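Durelbridge-Türdatensatz — README

Stand: August, Version 11
Projektgruppe Mobile Manipulation im Wahlpflichtkurs Robotik
Kontakt: Evelien Declercq (Daten), Dušan Doležal (Simulation)

Inhalt

Der Datensatz enthält 1592 simulierte Episoden, in denen ein zweiarmiger Roboter Innentüren bedient. Jede Episode besteht aus den Bildern der Kopfkamera, den Gelenkwinkeln beider Arme, den Greiferzuständen und einer kurzen Anweisung in englischer Sprache. Episoden mit mehr als 2000 Zeitschritten wurden entfernt.

Die Wohnungen stammen aus unserem Szenengenerator Fingate. Böden, Tapeten und Möbel werden pro Wohnung neu gezogen, die Türen kommen aus einem festen Katalog. Deshalb tauchen dieselben Türblätter in sehr unterschiedlichen Räumen auf.

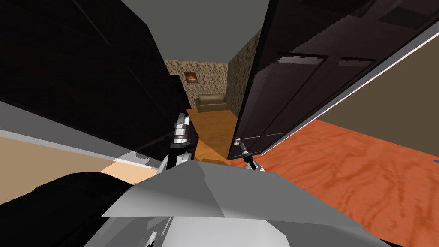 Die Steuerung erfolgte per Teleoperation, überwiegend durch Mali Powell und Charalambos Antoniadis. Beide Arme werden immer aufgezeichnet, auch wenn nur einer gebraucht wird. Wer nur einarmige Abläufe trainieren will, filtert über das Feld arm_aktiv.

Aufteilung

200 Episoden sind für den Test reserviert. Die zugehörigen Wohnungen kommen im Trainingsteil nicht vor.

Bekannte Probleme

Die Kontaktkräfte am Türgriff sind nicht kalibriert und sollten nicht als Zielgröße dienen.
Bei Doppeltüren ist das Label für links und rechts in älteren Versionen vertauscht — ab Version 11 korrigiert.
Einige Anweisungen enthalten Tippfehler. Wir haben sie so gelassen.

Nutzung

Frei für Lehre und studentische Arbeiten. Fehler bitte mit Episodennummer an Evelien melden. Die Betreuung des Kurses liegt bei Manuela Bassi.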